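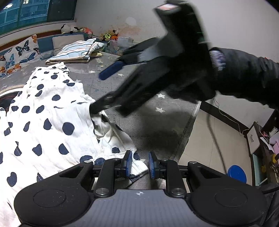 saltbush_lane

Clalteck Ferries quoted me two different vehicle lengths for the same caravan, and I need to know which one applies before I pay. We are planning six nights on Skavotis in July. The tow vehicle is a dual-cab ute and the van is a single-axle pop-top. The online form asks for "overall length" and the confirmation email asks for "body length". The difference on our van is the drawbar, and it moves us up one fare band.

Second part. The ferry terms mention a 3,000 kg limit on the Kaltach ramp. Is that per vehicle, per axle, or for the combination? Combined we are well over it. The ute alone is under.

Third part, if anyone has done it recently: can the drive from Kaltach to the Zakharchenko campground be done after the late afternoon sailing, or is the gate shut by then? The campground page gives no closing time for winter.

tern_and_plover

Overall length means coupling to rear bumper, plus the tow vehicle, hitched. Include bikes if they're on a rear rack. The email template is old and they haven't fixed it. Book on overall length. If you turn up longer than your booking you pay the band difference at the terminal, and in school holidays they can move you to standby.

The ramp limit is per axle group, so neither the ute nor the van should trouble it unless you've loaded the van with something unusual. It was put up for the freight trucks. The sign at the top of the ramp doesn't say "axle group", but the printed timetable does, in the notes on the back page.

On the gate: don't know, we've only stayed in town.
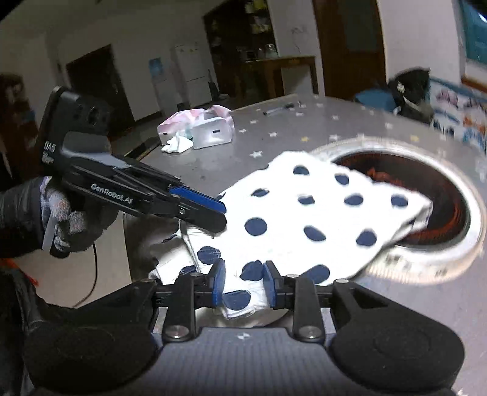

oldcoastroad

Agree on the length, but the answer above leaves out a couple of things.

The axle group reading is right at high water. Near low water the ramp angle is steeper and the crew will sometimes ask you to unhitch and bring the van on separately. Pick a sailing within a couple of hours of high tide if your drawbar is low or you have a rear overhang. The tide predictions for Kaltach are in standard time all year, which makes no difference in July but catches people in summer.

It is 76 km from the ramp to the Zakharchenko turn-off. The first part is sealed. After the second cattle grid it is graded gravel, with a signed towing limit of 60. The last 600 metres to the gate are soft sand in a dry spell, and I would drop tyre pressures before that section. There is a compressor at the Skavotis servo but it is on the other side of the island, so carry your own.

Winter gate closing is 6 pm. The late sailing is due in at 4.15 pm and unloading a full boat takes up to 45 minutes, so on paper you can't make it towing. There is an overflow area outside the gate with no water and no power, one night only, payable at the same rate. Otherwise take the morning boat.

You also need the island vehicle permit as well as the campground booking. They are separate payments on separate sites and the permit has to be printed or saved offline, as there is no mobile coverage at the checkpoint. A caravan does not need its own permit. A boat trailer does.

saltbush_lane

Thanks both. Rebooked on overall length for the morning sailing, one band up. The permit site wouldn't take our van registration in the trailer field, so I've left it blank.

gullwing88

get there early the queue is bad

Contact us | Community guidelines | © Island & Coast Travel Help | Back to top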